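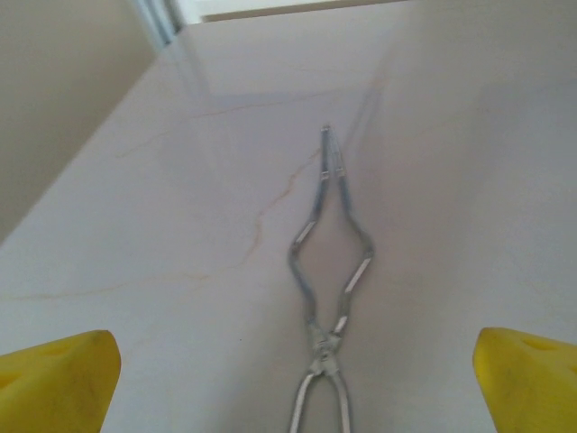
遠隔操作でデモデータを集めるとき、何を「記録してよい状態」とみなすかを文書にすることが、私たちの班の担当だった。班は四人で、対象は台所用品の把持課題である。当初は操作者の判断に任せていたが、開始姿勢がそろわず、後の集計で使えない記録が多く出た。そこで5月に規則の第一版を作った。開始時の条件は、指が十分に開いていること、対象物が左右の指の間に入っていること、対象物の向きが記録票と一致していることの三点とした。針金製のトングであれば、先端を奥に向けて天板に置き、黄色い指を両側に離した姿勢がこれに当たる。また、光沢のある白い天板では照明の反射が出るため、反射の有無も記録票に書くことにした。

## 規則の運用

規則はJumthorpeの実習室で使った。記録票の管理にはUndeckを用い、一回の試行につき一行を入力する。条件を満たさないまま始めた試行は、把持に成功しても「除外」とする。操作者が途中で判定を変えることは認めない。判定の変更は、別の班員が映像を見直したうえで行う。

指先の汚れについては意見が分かれた。毎回拭くべきだという案もあったが、作業時間が延びるため、200試行ごとに点検し、結果を備考欄に残す形に落ち着いた。擦り傷は把持面が欠けていない限り交換の対象としない。

## 結果

| 項目 | 件数 |
|---|---|
| 全試行 | 3449 |
| うち第一版の規則で記録したもの | 1651 |
| うち見直しで判定が変わったもの | 507 |

三行目は二行目の内数である。判定が変わった原因で最も多かったのは、対象物の向きの記入違いだった。「縦」「横」という語が操作者から見た向きなのか、カメラから見た向きなのか、第一版には書いていなかった。第二版では手首カメラの映像を基準とし、先端の向きを「奥」「手前」「左」「右」から選ぶ方式に改めた。

## 残った問題

指導役のSimão Pinheiroさんからは、持ち手が映像の下端からはみ出す長い器具の扱いが曖昧だと指摘を受けた。現在は、先端と支点の両方が映っていれば可としている。支点のない器具にはこの基準が使えないので、第三版で別に定める予定である。

除外した試行の保存期間もまだ決めていない。記録票の様式は付録Aに載せた。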